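Boletín del laboratorio Utetti
24/07/2021

Empujar antes que agarrar: lo que ha aprendido Saludo con una varilla

Quienes pasan por el laboratorio suelen preguntar cuándo le vamos a poner una mano al robot. La respuesta del grupo de manipulación lleva meses siendo la misma: cuando deje de hacernos falta saber qué se puede hacer sin ella. Es una respuesta elegante y tiene la ventaja de que además ahorra presupuesto.

El proyecto se llama Saludo (el nombre salió de una votación y no se admiten reclamaciones) y estudia cómo reordenar objetos sobre una superficie plana a base de empujones, con una instrucción escrita como único encargo. «Junta los rojos», «lleva la estrella verde al lado del cubo azul», «separa el corazón del pentágono». Frases que un niño resuelve con un dedo y que a nosotros nos han costado un invierno, parte de una primavera y una cantidad de café que no figura en la memoria económica.

El problema tiene mala fama merecida. Una pieza agarrada va donde va la pinza. Una pieza empujada va donde le parece, según el punto de contacto, el rozamiento y la forma que tenga por debajo. El cilindro gira sobre sí mismo con una alegría desesperante. La estrella engancha una punta en la vecina y se la lleva de excursión. El corazón, por motivos que cada cual interpretará según su biografía, es el que peor obedece.

Qué se ha probado

El método combina dos niveles. El de arriba lee la frase, mira la imagen y propone un objetivo intermedio: qué pieza mover y hasta dónde. El de abajo decide, varias veces por segundo, hacia dónde desplazar la punta de la varilla. Para entrenarlo se grabaron 3000 episodios teleoperados, en los que una persona guiaba el brazo a mano y otra escribía después la frase que mejor describía lo ocurrido. Etiquetar a posteriori ha resultado más barato que pedir las cosas por adelantado, y también más indulgente con el teleoperador, que siempre parece haber querido hacer justo lo que hizo.

Wai-kit Yen, que firma el primer borrador del artículo, insistió en agrupar las piezas por color al inicio de una de las series. La disposición parece un regalo para el robot y es bastante mala idea para él: con las piezas casi pegadas, cualquier empujón torpe mueve dos, y la frase solo hablaba de una.
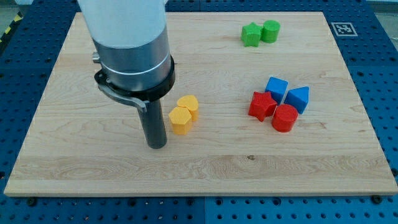 Resultados, con la letra pequeña en tamaño normal

Sobre 111 instrucciones que no aparecían en el entrenamiento, el sistema completó 90. El criterio era severo: la pieza nombrada tenía que acabar donde decía la frase y las demás no podían haberse desplazado más de lo tolerado. La versión anterior, de un solo nivel, se quedaba muy por debajo y tenía la costumbre de dar vueltas alrededor del objetivo como quien busca aparcamiento.

De los fallos, 11 se deben a piezas que se trabaron entre sí y el robot no supo separar. El resto se reparte entre frases ambiguas, piezas arrinconadas contra el borde del tablero y un par de casos que hemos clasificado como «otros», categoría en la que seguimos trabajando con discreción.

Lo más interesante no estaba en el plan. Cuando una persona corrige al sistema a mitad de la tarea con una frase corta («un poco más a la izquierda», «no, la otra»), la mayoría de los atascos se deshacen sin reiniciar el episodio. El nivel superior no fue entrenado expresamente para aceptar correcciones, pero las frases etiquetadas a posteriori se les parecen lo bastante. Wai-kit prefiere llamarlo «generalización»; el resto del grupo, suerte, al menos hasta que se repita en otro montaje.

Lo que no sabemos todavía

No sabemos qué pasará con otra superficie. Todas las pruebas se han hecho sobre madera, y el rozamiento de la madera es ya, a estas alturas, un miembro más del equipo. Tampoco hemos probado con formas ajenas al juego de piezas, y hay quien sospecha que el modelo reconoce el color bastante antes de fijarse en la silueta. Separar ambas cosas pide un juego nuevo de piezas, todas iguales de tono, que está en la cola de impresión detrás de otros encargos.

En septiembre el montaje se replicará en la sede de Kirkport, con otro brazo y otra cámara, y los colegas de Binell han pedido los datos para comparar con su planificador clásico. Se los daremos con mucho gusto y algo de miedo.

Quien quiera escribir instrucciones para la próxima tanda puede enviarlas al buzón del grupo. Se agradecen las frases cortas y naturales. Las que piden formar la palabra «socorro» ya las tenemos.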